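Wednesday, sim bench, Holtville club

Dresser scene loads now — Idris found the bad path. Ran 100 resets overnight, seed 185, no crashes. Log is under Lalero/resets. Pouran wants the can task first, dumbell later. Fine by me.
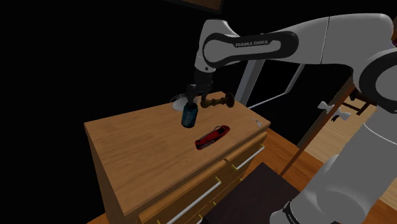 Arm over the dresser top, gripper just above the blue can.

Still to do: approach height is hard coded, move it to the config. Simin to check gripper width against the can mesh. Background is mostly black, ask Shahram if the judges mind. Dont touch seed 185 till Slavica has her plots.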